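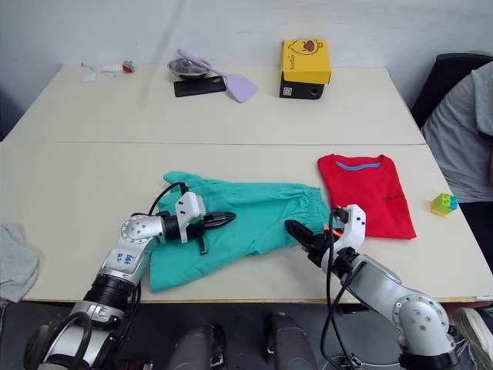
Two-arm folding of trousers on a shared work table.

Stistier is a method for teaching a two-armed robot to fold clothes. It was developed by Ysaline Ferrand at the Imik laboratory in Palma and first described in an August workshop paper. The name is also used for the set of recorded folds that came with the paper.

Background

Clothes are hard for robots to handle. A shirt has no fixed shape, and each time it is picked up it falls differently. Earlier folding systems often started from a garment already spread flat and followed a list of set motions. They tended to fail when a sleeve was tucked under or when the cloth slid.

Method

Stistier splits a fold into short stretches, each ending when one or both grippers change their hold. One arm is treated as the anchor and the other as the mover, and the roles can switch at every stretch. The anchor keeps the cloth against the table while the mover looks for its next grasp point. Training used 48 garments, with 100 recorded folds of each. Unrelated household items were left on the table during recording so that the model would learn to ignore them.
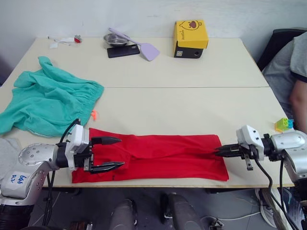
Wrist views

The model takes in one head view and one view from each wrist. The head view is used to choose which garment to work on and where its edges lie. Close to the cloth the wrist views carry more weight, as small creases near the fingertips show how the material is gathering. Images blurred by arm motion were kept in the training set.

Results

In the first tests the robot finished 14 of 21 folds on garments it had not been trained on. Most failures came from the gripper picking up two layers of cloth instead of one. A later version, Brillen, added a short pause before each lift and a check for a second layer.

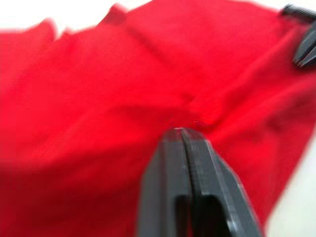

Ferrand has said that the pause matters less than the check, and that thin knits remain the weak point of the method. She has also written that "a fold that looks fine from above can still be holding the wrong layer."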